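I run the front counter at a little hardware and housewares shop, and the question I get from other small shop people more than any other is how I keep plastic cards from turning into a mess. Gift cards, punch cards, staff badges, the lot! So this is what I do, and it works just as well for the card drawer at home.

First, cleaning. A magstripe hates grit, so I wipe mine with a soft cloth barely dampened with rubbing alcohol, one long stroke along the stripe, and then let it air dry on a dish towel. Please don't scrub (I ruined 2 that way in March and had to reprint them both). Paper towels are scratchier than you'd think. An old eyeglass cloth is perfect.

If a barcode has gone cloudy from living in somebody's back pocket, try a tiny dab of plain white toothpaste on a fingertip, rub it in circles for a few seconds and rinse. It won't bring back ink that's worn off, but it does wonders for haze.
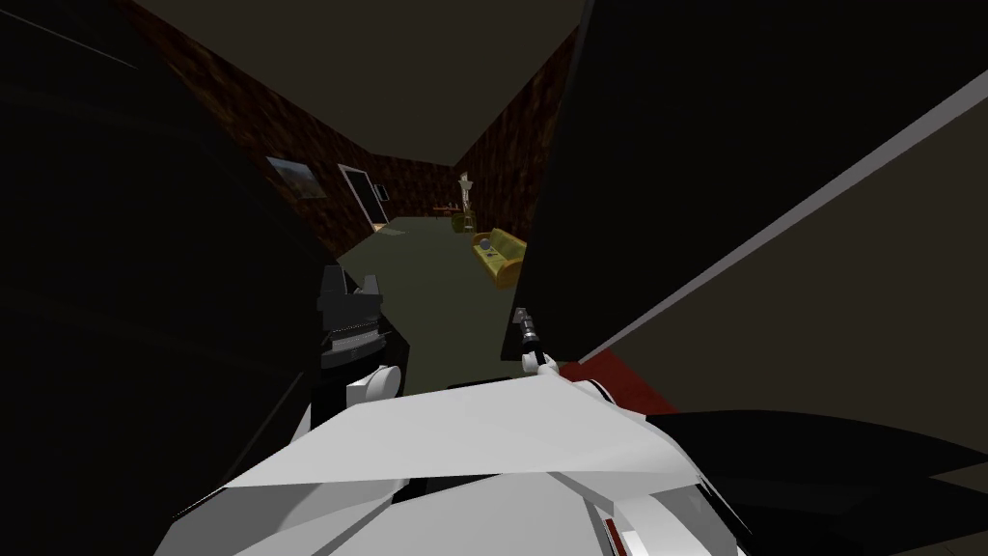 Next up is storage. I had 57 cards rattling around in a Kuster cookie tin for years, all of them scuffing each other, and finally moved them into a recipe box with tabbed dividers. Stand them on edge, all facing the same way, and keep the magnets on the other side of the room. That includes purse clasps and the knife strip in the kitchen!

For lanyards, I toss them in a mesh bag and run them through with the towels on cold, clips and all. Hang them up after or the clips get rusty spots. The flat woven kind from Olard hold up best for me, the round cord ones fray at the knot.

And when a card is truly done, cut it up before you bin it. Snip through the stripe the long way, then across the number, and split the pieces between 2 trash bags. Kitchen shears do the job fine, and a swipe of cooking oil on the blades afterward keeps them moving nicely.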